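I have never trusted the folding gospel. Marta Harasym swears by it – every shirt in thirds, sleeves in, edges square – and says it gives her back an hour in the week. I'd like to see where she keeps it.

A T-shirt that says "Graceful" spends its life in a heap and is none the worse for it. 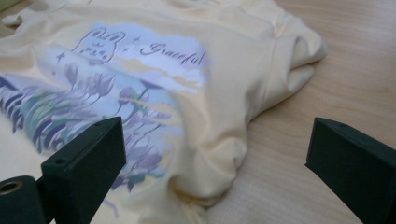
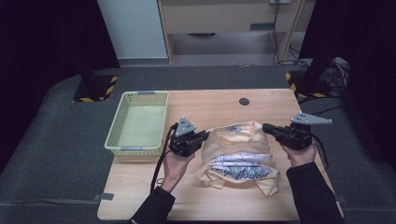 My quarrel is with the claim that a neat pile saves time. You fold in April, you rummage for the one at the bottom, and the pile falls over. Then you fold again. Hang up what creases and chuck the rest in a drawer. Children's clothes hardly stay put away long enough to matter, and I've yet to meet a four-year-old who inspects the corners.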